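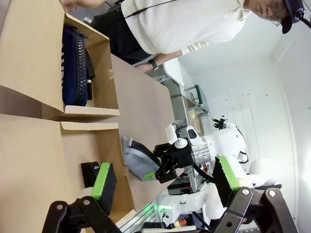 Two boxes on the packing table, with a bag in one and a black case in the other.

18 Aug 2026
By Sioned Ellis

Kongkaew has packed small gift and school boxes for Zonia since April. The job sounds simple, and for the most part it is, but there are habits to learn.

"You start with the box, so fold the flaps all the way out," Kongkaew says. "If a flap is standing up you'll catch your sleeve on it every time."

Soft things and hard things get separate thought. A bag can be pressed into a corner. A hard case can't, so it goes flat against a wall of the box and whatever is next to it fills the gap.

"Shoes are the worst," Kongkaew says. "They have no flat side. I leave them until I know what space I've got."

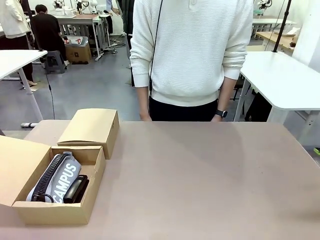
Pencil cases are easier. Kongkaew likes them face up, with the lettering showing, so that the person opening the box knows what it is right away. Glasses cases go in beside them – never underneath, even when the lid feels strong enough.

The last order for the Clusach store came to 364 boxes, and 40 of those had to be opened again when the list changed. "That was a long afternoon. Now I read the whole list before I close a lid."

Does it get dull? "Some days. I put the radio on."

Tape comes later, at another table, after a second person has checked the contents. The next order is for Kullholm, at 799 boxes, and Kongkaew has already asked for a higher table.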